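Section 4: Handing over a common area

The steps in this section are for site managers and building managers who use Flenel Handover to pass a common area from the builder to the owners corporation. They apply to lobbies, corridors, mail rooms, gyms, roof gardens and any other space that residents share. Apartments are covered in Section 3, and parking levels in Section 5.

Before you start

You need a Manager or Site Lead login. Inspector logins can open a common area record but cannot close it.

The building must already be set up in Flenel with its floor plans loaded. If the area you want does not show in the list, go back to Section 2 and check that the plan was saved as Final. Areas drawn on a Draft plan are hidden from the handover screens.

Have these on hand:

The current defects list for the area
The fire and access certificates, as PDF files
The finishes schedule
The name and email address of the person who will sign for the owners corporation

Note: If the development is being released in stages, each stage has its own set of common areas. A lobby shared by two towers belongs to whichever tower was registered first. At Plerkcombe, for example, the shared lobby sits under Tower A and will not come up in a search of Tower B.

4.1 Open the area record

1. From the main menu, select Buildings, then the name of the building.

2. Select Common Areas. The list is sorted by level, starting from the lowest.

3. Select the area. The record opens on the Summary tab.

4. Check the status in the top right corner. It should read Ready for Inspection. If it reads Works in Progress, the builder has not released the area and the Start Handover button stays gray.

5. Select Start Handover. Flenel locks the floor plan for this area until the handover is finished or canceled.

Caution: Do not start a handover to "hold" an area while trades are still booked in. The lock stops contractors from adding completion notes, and any notes saved on their phones during that time will have to be entered again.

4.2 Enter the area details

1. On the Details tab, confirm the area number. Numbers come from the floor plan and cannot be changed here. The Level 3 mail room at Cludley, used in the screens throughout this guide, is area 318.

2. Enter the measured floor area in square feet. Use the figure from the surveyor, not the figure from the sales brochure. If the two differ, Flenel shows a yellow banner. You can still continue.

3. Under Access, enter the clear width of every door and corridor. The field takes whole millimeters or inches, depending on the unit set for the building. If you leave a width blank, the access report will print with a gap on that line.

4. Under Use, pick the main use from the list. Pick Mixed only when the approved plans say so.

5. Select Save.

Note: The unit setting applies to the whole building. Changing it partway through converts the existing entries, and the converted figures are rounded. A width entered as 600 mm will come back as 23.6 inches, and changing the unit back may not return the exact figure you typed.

4.3 Load the certificates

1. Go to the Documents tab and select Add.

2. Choose the certificate type before you choose the file. Files added without a type go to General and are left out of the handover pack.

3. Enter the issue date and the expiration date. Leave the expiration date blank if the certificate does not expire.

4. Repeat for each certificate.

5. Select Check Pack. Missing items are shown in red, expired items in orange.

A red item stops the handover. An orange item does not, but the owners corporation will see it on the cover page and will usually ask about it.

Caution: Flenel checks that a certificate is there and in date. It does not read what the certificate says. Someone on your team still has to confirm that the building address and lot number are correct. The Wu Street buildings share a postal address, and certificates for one have been loaded against the other.

4.4 Record the finishes

Each surface in the area has a line in the finishes schedule. The lines are copied from the builder's specification when the building is set up.

1. Go to the Finishes tab.

2. Open the first line. Check that the material and finish code match the specification.

3. Select a condition: Accepted, Accepted with Note, or Rejected.

4. If you choose Accepted with Note or Rejected, type a short comment. The comment is printed exactly as typed and goes to the builder, so keep it to the point.

5. Add a close photo of the surface to the line. One photo per line is enough for most areas.

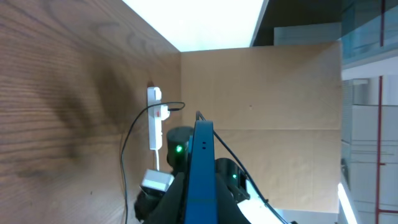 6. Select Next Line and continue until the counter at the bottom shows no lines remaining.

Note: Long schedules are split into pages. The largest one on our test system has 1469 lines and takes over a minute to open on a tablet. For schedules of that size, use a desktop computer or filter by level first.

4.5 Collect the signatures

Every common area needs 2 signatures, one for the builder and one for the owners corporation. The builder signs first.

1. Go to the Sign tab and select Request Signature.

2. Pick the builder's signer from the contact list. Flenel sends a link by email.

3. When the builder's line shows Signed, select Request Signature again and enter the owners corporation signer.

4. Check the spelling of the name. It is printed on the certificate of handover as entered. Family name order is not changed, so Man-lok Tang must be entered that way if that is how it should print.

5. Wait for the second line to show Signed. The status changes to Handed Over and the floor plan unlocks.

Links stop working at midnight on the day they are sent. To send a new one, select Resend. The old link is canceled.

4.6 If the handover has to be canceled

1. Open the area record and select More, then Cancel Handover.

2. Choose a reason from the list.

3. Select Confirm.

Details, certificates and finishes entries are kept. Signatures are removed, and both signers are told by email. The status goes back to Ready for Inspection.

Caution: A handover cannot be canceled once both signatures are in. To reopen a signed area, the Account Owner must send a written request to Flenel support with the area number and the building name.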